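Lostel Player Guide
Section 4: Watching alternate endings and deleted scenes

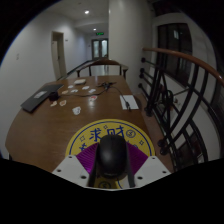 Fig. 4. Yellow sticker with a blue outline ring, and the long wooden table.

Some films in the Lostel library come with a second ending, early script pages or scenes that were left out of the theatrical cut. These extras are stored apart from the main film and have to be switched on for each profile.

1. Open the Lostel app and sign in.
2. Go to Settings > Playback > Extras.
3. Set Show Alternate Versions to On.
4. Return to the library and select a film with the split-reel icon.
5. Choose Theatrical, Alternate Ending or Deleted Scenes.
6. Press Play.

Note: Of the 1,730 films now in the library, 300 carry the split-reel icon. Animated titles from Poltine Pictures are listed under Family > Extras.

To play the alternate ending in place of the original:

1. Start the film in Theatrical.
2. Open the playback menu and select Swap Ending.
3. Confirm. The film changes over at the last chapter mark.

Caution: Swap Ending clears your saved position. Write down the chapter number first if you plan to go back.

Caution: Alternate endings are rated separately. "The Makokha Lighthouse" has a darker second ending that is hidden on child profiles until you enter the parent PIN.

Note: Script pages open in the reader and can't be cast to a TV. The reader holds up to 1,000 bookmarks per profile.

If the split-reel icon is missing, update to version 2 of the app and sign in again.

Related topics
Section 3: Subtitles and audio tracks
Section 5: Commentary tracks
Parent PIN and child profiles
New extras added in November

This site uses cookies to remember your language and region. Accept | Manage settings

© Dirnberg Home Media. Contact support | Back to top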